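"En diciembre vendo más platos que en todo el verano"

Lleva siete años al frente de una tienda de menaje en Pralldale y prefiere que no salga su nombre. "Pon que soy la de la tienda, con eso me conocen", dice mientras busca las llaves del almacén. Quedamos el 15 de diciembre, antes de abrir. 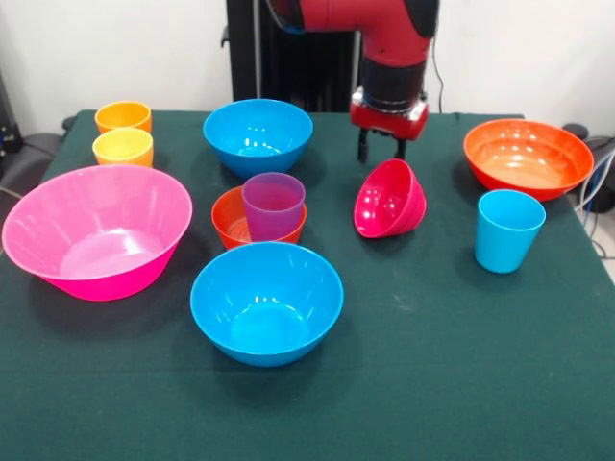
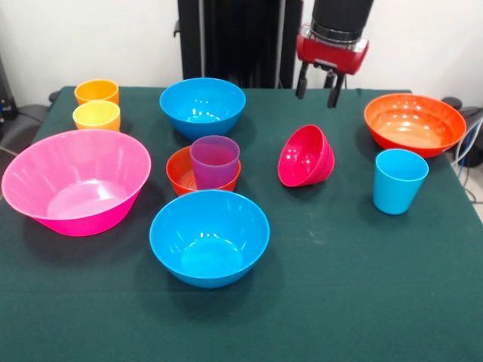

Cuencos y vasos de plástico de colores sobre un paño verde oscuro.

Empezó con un puesto en el mercado de Salameh y pasó al local cuando se quedó libre. El alquiler es de 2381 al mes y no ha bajado nunca. "Lo pedí dos veces y las dos me dijeron que no. Ya no lo pido".

El plástico le da poco margen, pero sale todo el año. La loza se vende en Navidad, sobre todo a familias que juntan a más gente de la que cabe en la mesa. "Vienen a por dos platos sueltos y se llevan la vajilla – o se van sin nada, según el día".

Compra casi todo a Gernent, un mayorista de Drutska. El último pedido fue de 2392 piezas y llegó con una semana de retraso. "Llamas y te dicen que está en camino. Pues bueno, a esperar".

¿Y la venta por internet? Lo intentó un invierno. Los envíos llegaban rotos y tenía que devolver el dinero. "Yo sé envolver una fuente para que llegue al coche. Más lejos, no".

En enero cierra dos semanas para hacer inventario y pintar la trastienda.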